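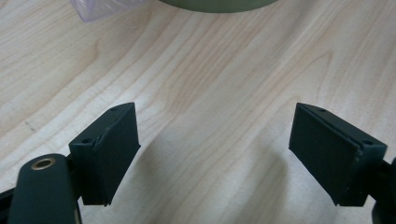 Peau qui gratte la nuit : une piste du côté de l'horloge des cellules

Les personnes qui souffrent d'eczéma le disent depuis longtemps à leur médecin : les démangeaisons sont plus fortes le soir et pendant la nuit. Une équipe de l'institut Pendberg propose une explication qui passe par le rythme interne des cellules de l'épiderme. Ses résultats, obtenus chez la souris, ont été présentés le 30 avril aux partenaires du réseau Zukunbridge, qui finance une partie du travail.

La couche externe de la peau retient l'eau et bloque l'entrée des allergènes et des microbes. Cette barrière varie au cours de la journée. Le soir, la perte en eau augmente et la température cutanée monte légèrement. Chez un sujet sain, ces variations passent inaperçues. Sur une peau déjà fragilisée, elles peuvent suffire à déclencher l'envie de se gratter.

L'équipe dirigée par Sofia Frade a suivi 80 souris réparties en deux groupes. Dans le premier, l'un des gènes qui règlent l'horloge cellulaire avait été désactivé, uniquement dans les cellules de l'épiderme. Le second groupe servait de témoin. Tous les animaux ont reçu la même substance irritante sur une petite zone du dos, puis leur comportement a été enregistré pendant 10 jours.

Les souris témoins se grattaient surtout à certaines heures, toujours les mêmes d'un jour à l'autre. Chez les souris modifiées, ce rythme avait disparu : le grattage se répartissait sur l'ensemble des vingt-quatre heures. Le total, lui, restait comparable dans les deux groupes. L'horloge de la peau semble donc décider du moment de la démangeaison, sans en changer l'intensité globale.

Les chercheurs ont ensuite examiné l'activité de presque 1000 gènes dans des échantillons prélevés à différentes heures. Trois d'entre eux ont retenu leur attention. Ils participent à la fabrication de molécules d'alerte que les cellules de la peau envoient aux terminaisons nerveuses voisines, et leur activité suivait de près les pics de grattage chez les animaux témoins.

« Nous avons une corrélation solide et un mécanisme plausible, mais il manque encore la preuve directe », précise Sofia Frade. Pour l'obtenir, il faudra bloquer ces gènes un par un et vérifier si le pic s'atténue. Cette série d'expériences doit commencer en octobre.

Le passage à l'être humain pose d'autres questions. La souris est un animal nocturne, et son cycle d'activité est inversé par rapport au nôtre. Sa peau est aussi plus fine et couverte de poils. Le laboratoire Meijer, associé au projet, prépare une étude sur des cultures de cellules humaines issues de chirurgies - avec l'accord des patients - pour savoir si les mêmes gènes y suivent un rythme.

Si c'était le cas, l'heure d'application des crèmes pourrait devenir un sujet de recherche à part entière. Un protocole nommé Skineo est à l'étude : il comparerait un même traitement appliqué le matin ou en fin d'après-midi. Aucun recrutement n'est ouvert à ce stade, et les auteurs rappellent que leurs données ne justifient pas de modifier un traitement en cours sans avis médical.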